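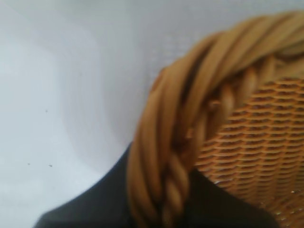
4.2 Retention of craft skills in household workshops

The survey covered 2,065 households in the Lai district, of which 80 reported income from weaving in the previous year. Most of these sold through the Mado cooperative. Finishing work was the skill least often passed on: younger members could weave a plain wall, but a twisted rim with its strands laid on the diagonal was usually left to an older relative. Households with no one able to finish a rim sold their goods unfinished, at a lower price.

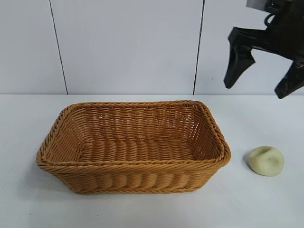 Figure 5. Rectangular open basket with braided rim and horizontal weave.

Training subsidies under the Fernia program did not change this pattern. Payments were tied to the number of pieces delivered, and trainees moved early to simple forms. Attendance at the rim sessions fell during August, when farm work took priority.

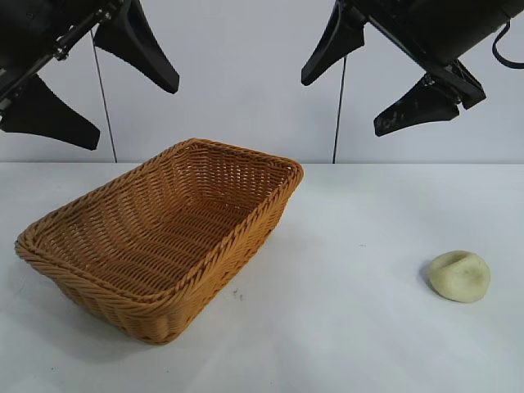 Rajkumari Yadav, commenting on a draft of this section, objected that price alone does not explain the decline, and that several weavers had told her they would teach finishing if the sessions were held in their own homes. The interview records support this view in part.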